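Gripper budget for the spring, buy the second pair or wait?
Equipment & Purchasing > Data collection hardware

ykartha
Posted Saturday, 7:40 am

Need a sanity check before I send the order. We have 3508 left in the equipment line and it has to be commited by end of March. Options as I see them:

Tistelari hand-held gripper, second pair, plus spare pads
Gruvitham refurb pair, cheaper, no spares in the box
keep what we have, spend it all on head mounts and straps

Two operators now, want to go to four. What eats your money after the first month? Pads? Straps? Something I haven't thought of?

ogura_k
Posted Saturday, 8:15 am

Pads. Always pads. The mesh goes shiny right where the fingers meet and then small stuff slides out. Budget 100 for pads before you budget anything else. Gruvitham will sell you pads separately but you wait weeks.

ilango.g
Posted Saturday, 8:22 am

disagree with Katsuhiko, we hardly touch ours. Depends what you pick up? We do boxes and cloth. For us it was straps and buckles. Chest strap buckle went twice and the whole session stops over a tiny bit of plastic.

ykartha
Posted Saturday, 9:05 am

Mixed stuff, mostly small, some of it off the floor. So pads then I guess. But straps too, ugh.

Same kit we'd be doubling, so you know what I mean by pads and housing:

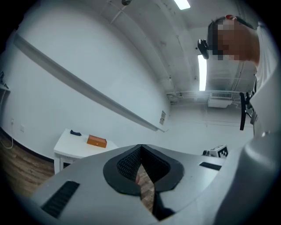
gripper with the mesh pads, head unit + strap on the operator, marker on the right

Question is really whether four people in a room that size is dumb. One table, shelf on the wall. I'd rather not buy four sets and have two sitting in a drawer.

deepikak
Posted Saturday, 9:31 am

Start with the room. Four people leaning over the same floor, you get heads in each others' way and half the takes are junk. We bought for four and ran 2 at a time for most of a year. Wish I'd put the money in tables.

Also that housing is wide. Check it fits whatever drawers and shelves you want people reaching into BEFORE you buy more of the same size. We didnt.

ogura_k
Posted Saturday, 9:48 am

Deepika has a point on width. The Coppens one is narrower but the opening is smaller too, so you lose the bigger objects. Pick your poison.

ilango.g
Posted Saturday, 10:10 am

Don't buy Coppens for this. Tried one, sent it back. Wrists hurt after an hour, everybody complained.

ogura_k
Posted Saturday, 10:14 am

Mine has been fine for months. Maybe you had it strapped wrong.

ilango.g
Posted Saturday, 10:16 am

we did not have it strapped wrong

anitha_ach
Posted Saturday, 11:02 am

Ok moving on. Yamuna, things people forget in the quote:

shipping on the cases, Vandley charged us 100 extra and it wasn't on the first page
printed markers, get them done on something stiff, paper curls
chargers, one per person, no sharing
spare head strap in a second size

I'd go one extra set now, only one, three operators. See if the room copes. Ask Tistelari to hold the price on the fourth till summer, they did it for us when we asked in writing.

ykartha
Posted Saturday, 11:20 am

Three is an odd number for scheduling but yeah, could rotate the third person onto resets and labelling. Didn't know about holding the price, will email them today.

Still not sold on tables first, Deepika. Can borrow a table. Can't borrow a gripper.

deepikak
Posted Saturday, 11:34 am

Fair. Measure the drawers though.

ykartha
Posted Saturday, 12:05 pm

Measuring after lunch. Does anyone have a part number for the Tistelari pads? Their site only lists the old ones.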